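Home Reviews Radio Basics Archive Contact

Selecting a Weather Alert Radio for a Household: Observations After One Winter

July 16, 2019

Reading time: 4 minutes

A weather alert radio is among the least expensive pieces of receiving equipment a household can own, and it is frequently purchased in haste, in the week after a storm. The following remarks are intended for readers who wish to make the purchase in calmer conditions. They are based on the use of 3 receivers in my own home in Fellbridge, beginning last December, and on the questions that readers have sent to this site over the same period.

The receivers were a Bravesum desktop model, a Zadex portable with a hand crank, and an older unit that had been kept in a hall closet and was returned to service for comparison. All were purchased at the ordinary retail price. No manufacturer has reviewed this text before publication.

Reception should be considered first. A receiver that cannot hold a clear signal in the room where the household sleeps is of limited use, whatever other features it may offer. Before purchase, the buyer should identify the nearest transmitter and its frequency, and should ask whether the retailer accepts returns on opened electronics. In my home, the Bravesum received the local channel clearly on its built-in antenna in every room except the basement. The Zadex required its antenna to be fully extended, and its reception improved noticeably when it was placed near a window.

The second matter is location coding. A receiver with this function may be set to respond only to alerts issued for selected counties. Without it, the unit will sound for every alert carried by the transmitter, including those for areas a long drive away. Households that are woken several times in this manner tend to switch the unit off, and it then remains off. The Bravesum accepts multiple location codes and retains them when power is lost. The Zadex does not offer location coding, and the packaging could state this more plainly than it does.

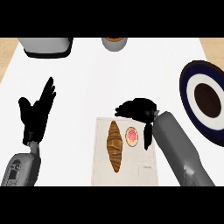 Programming the codes on the Bravesum is done through a menu operated by four arrow keys. The procedure is slow but consistent. The printed manual describes each step in order, although the page on deleting a code refers to a button that has a different label on the unit I received. Owners are advised to write the codes on a card and keep it with the manual, as they will be needed again if the unit is reset.

Backup power deserves more attention than it generally receives. The Bravesum runs from a wall adapter and takes replaceable batteries as a reserve. The Zadex contains a rechargeable battery, which may be charged by cable or by the crank. Cranking is tiring and produces a modest amount of listening time. I would regard it as a last resort and would not select a receiver on that basis alone. Replaceable batteries should be removed from any unit that is to be stored for a season. The older receiver had suffered corrosion at one contact for want of this precaution, and it worked again only after cleaning.

Alarm volume is a matter of individual need. The Bravesum is loud enough to be heard through a closed bedroom door, and its tone can be lowered in several steps. It also has a socket for an external strobe or pillow shaker, an important provision for any member of the household who is hard of hearing. I have not tested those accessories and offer no opinion on them.

Readers have asked whether a telephone application makes such a receiver unnecessary. In my view the two should be used together. Telephones are silenced at night, batteries are left uncharged, and cellular service may fail in the same weather that prompts the alert. A dedicated receiver on a bedside table is affected by fewer of these conditions.

For a permanent position indoors, I recommend the Bravesum. The Zadex is better suited to a camping bag or a vehicle, where its lack of location coding is a smaller inconvenience. Whichever unit is chosen, it should be checked against the scheduled test broadcast for the area, and the time of that broadcast may be obtained from the local forecast office.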